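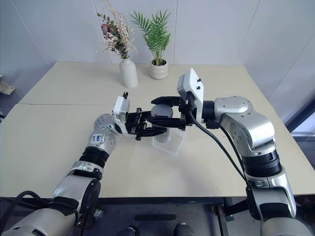
Near-work break trial, bench notes, December

Started 8.40. Mairéad already in, Anatole on the phone to Flodix re the chart lamps. Dumping everything here before I lose it, will tidy when I copy over to the shared book. (Won't.)

Where we're at

Question is still the dull one. Does a timed far-look break do anything for focusing speed in people who sit at a screen all day, or do they just like having a break. Two groups. One looks out the corridor window at the Tridthorpe water tower when the chime goes. Other group shuts eyes, same length of time, same chime. Both fill in the sheet.

Chime is at 30 minutes. Anatole wanted shorter. We had that argument already, see earlier pages, staying put.

Flipper readings, morning

Both eyes first, then right, then left. Plus side was slow for nearly everyone, minus side fine. Same as last round. M. reckons the card was too close and she's probably right, the string on the card holder has stretched. Cut new string, knotted, measured against the steel rule. Old one was a good thumb-width long, so no, card was too FAR if anything. Hm. Redo the first three after lunch.

Redone. Barely moved. Leave the originals struck through in the sheet, don't rub out.

One participant (349) says she sees the letters double up for a moment every time the lenses flip. Clears by itself. Asked did it happen in the first session, she said yes but didnt think it mattered. Note to all: ASK. It's not on the sheet and it should be. Suggested to her she book a proper exam with her own optometrist, gave her the letter. She was fine about it.

Near point

Push-up method with the Nseir rule. The slider sticks at the same spot past halfway, and people hear the click and say "now" when it clicks. I tried it on myself and did exactly that. So any near point reading that lands right on the sticky bit is suspect. Went back through this week's, too many of them for comfort.

Cleaned the track with a dry cloth, then a pencil rubbed along the groove. Better. Not gone. Mairéad has an older rule at home with no slider trouble, bringing it in.

Also we've not been saying the same words. I say "tell me when it goes blurry." Anatole says "tell me when you can't keep it clear." Those are different instructions and will give different numbers. Agreed wording, stuck to the wall by the chair:

"Tell me as soon as the letters first start to blur, even if you can still read them."

Stop. Wait. Then go back out and ask for clear again. Write down both.

Blink counts

Recordings from the reading task. Mairéad did hers, I did mine, neither looked at the other's sheet until done. We agree well on the slow readers and badly on the fast ones. Problem is half blinks. She counts a lid that gets to the pupil, I was only counting full closures. Her rule is better for what we want (dry eye complaints go with the half ones, or that's the thinking), so I recount. Sigh.

Recount of mine: done up to tape change. Rest tomorrow.

People blink less on the small print than on the large, which everybody already says, but it was good to see it come up in our own counts without squinting for it. The big surprise for me is the talkers. Anybody who moves their lips while reading blinks a heap more. Don't know what to do with that. Anatole says make it a column.

Made it a column.

Lighting

Room meter says the desk is brighter near the window end by a lot more than I liked, so whoever sits at the far chair gets a dimmer page and a darker surround. Had both blinds down by 11 and lamps on. Meter evened out. Wrote 1000 on the whiteboard as the reading to hit at the page before anyone starts, please check it and don't trust the dial position on the lamp, the dial's been knocked.

Flodix rang back, replacement chart lamps are the wrong colour temperature again. Sending them back. Reference on the return slip is 1556, slip is pinned behind the door.

Stotier drops

Question from the group: can people keep using their own lubricant drops during the trial. Two of them use Stotier. Answer for now is yes, but write the time down, and none within the hour before a session. I'd rather they kept on as usual than stopped and turned up miserable. Anatole not happy, thinks it muddies the comfort score. It does muddy it. We'll mark them and look at the results with and without.

Comfort sheets

Handwriting is awful. People circle between the numbers. If it's between, take the lower and put a dot beside it. I've done this to all of the closed-eyes group, M. is doing the window group.

Early look only, do not repeat outside this room: both groups feel better by late afternoon than they did with no breaks. Can't see any gap between the groups by eye. Window people write more comments. Mostly about the view. One complained about a heron that never moves. (It's a pipe.)

Also a few in the window group admitted they look at their phones on the walk to the corridor. So that's a far-look break with a near-look on each end of it. New instruction, phone stays on desk. Should have thought of that in the planning.

3.50 pm

Ran the last pair. Second one had forgotten her glasses, sent her home, rebooked. Don't test people in borrowed readers, I know it's been done.

To do
- finish blink recount, M's rule
- older near point rule in, compare with the Nseir on the same few eyes
- add double vision question to sheet, reprint
- string length, check at the begining of every morning, not just when it looks off
- spare batteries for the chime timer
- ask Anatole where the left eye patch went
- return lamps

Mairéad's note, added in pencil: sticky slider is the same spot on the spare too. Must be the mould.

Last updated: December, 4.25 pm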